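5. When an arm stops in mid-move (cable snag and joint fault)

Sooner or later one of your two arms will freeze halfway through a job, and the first time is a bit alarming! The good news is that the Plorndale cell is built to fail this way. In nearly every case we have dealt with at the Ovbridge workshop, the trouble was a gripper cable that had caught on a joint.

How to recognise it
The status light blinks red, 3 blinks and a pause. The arm holds its position and may hum. The other arm stops as well.

CAUTION: A stopped arm is still under power. It can jump up to 100 mm when the snag lets go. Keep your hands, hair and sleeves out of the cell until you have done step 2.

Clearing the fault

1. Press the stop button. Do not press Resume, however tempting it is.

2. Switch off the 12 V supply and wait for the status light to go out. The arm will sag, so be ready for it to come down on whatever is underneath.

3. Support the forearm with one hand and follow the cable from the gripper back to the base with the other. Feel for tight spots, especially at the elbow.

4. Lift the cable free. Never pull it through a joint.

5. Look for nicks or flattened patches. A damaged cable must be replaced (see section 8) - tape will not do.

6. Move each joint slowly by hand through its full range. The cable should swing in a loose curve and never go tight.
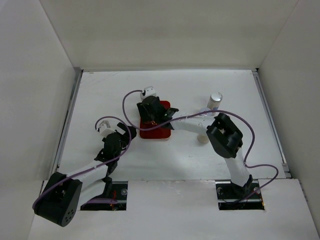 7. Clear the work surface, switch the power back on and run Home at slow speed, with a finger on the stop button.

8. If both arms come home cleanly, run one slow test cycle with a light object. Lovely moment, that!

Note: Damián Daza found that a loop set too short snags far less often than one set too long, but wears out at the wrist. Aim for the middle and check it again after a day's work.

If the fault comes back
Two stops at the same joint point to the motor, so leave the cell off and write to Sieglinde Dreßler at Okton with the fault log. Logs saved before the September update lack the joint number - please add it by hand.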